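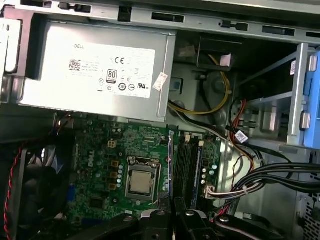

A reader in Wiltitz wrote to ask whether an old office desktop is worth opening at all, when a replacement can be ordered in an afternoon. The question is a fair one, and it deserves a full response. The position of this blog remains that a sound machine should be inspected before it is retired, and that memory is the proper place to begin.

The desktop under review came from the Clarkthorpe reading room, where it served the public catalog until October. It had been reported as slow to start and inclined to restart without warning. Neither complaint is proof of failed hardware. Both are consistent with a memory module that has worked slightly out of its slot, and that possibility costs nothing to rule out.

## Before any part is touched

The machine is to be shut down in the ordinary way and the power cord removed at the wall. The power button should then be held in for several seconds. The tower is laid on its side with the open face upward, on a surface large enough to hold the side panel as well.

On this board, the processor was left without its cooler during the inspection. The old thermal paste had been cleaned away, and fresh paste is to be applied when the cooler goes back on. Under no circumstances should the machine be powered up before that has been done. Readers who intend to check only the memory should leave the cooler in place if it does not obstruct the slots.

## The memory

Each module is held by a latch at the end of its slot. The latch is pressed outward until it gives, and the module is lifted straight up by its edges. The gold contacts should not be handled. Where they are dull, a dry lint-free cloth is sufficient.
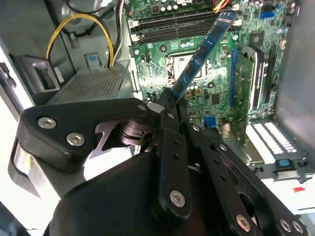 Erasers have always worked well enough for the contacts, according to a comment left under the previous post, and the writer saw no purpose in buying cloths. This blog respectfully maintains its advice. An eraser leaves crumbs, and crumbs find their way into the slot.

When the module is returned, its notch must be matched to the ridge in the slot. Pressure is applied evenly at both ends until the latches close. If one end sits higher than the other, the module should be taken out and seated again. Force is never the remedy.

Modules should be tested singly before they are tested together. I label each with a strip of Trellard paper tape, which peels off cleanly, and enter the results in
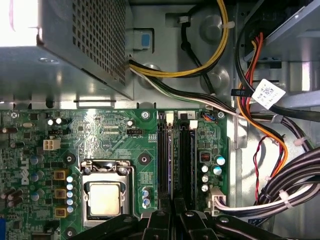

a notebook kept with the machine's other papers. The entry gives the slot used, the module used, and whether the memory test ran to the end. The present machine is allowed 3 complete passes for each module. A single error is grounds for removal.

## Cables and dust

Cables should be eased clear of the memory slots before work begins and returned to their former path afterward. The loose power leads in this case had been tied back with an excess of cord, most of which I have removed. Dust was cleared with a soft Nägeli brush, working from the power supply downward. The power supply itself is not to be opened by the owner.

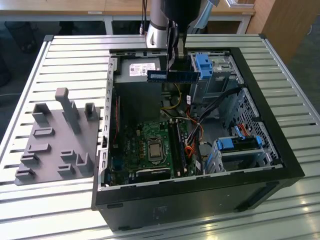
*Memory module above the open case, side panel removed.*

The results of the memory tests will be published here when the notebook is complete. Should the board prove sound, the desktop will be offered back to the reading room with a new drive.

*Posted March 4, 2020*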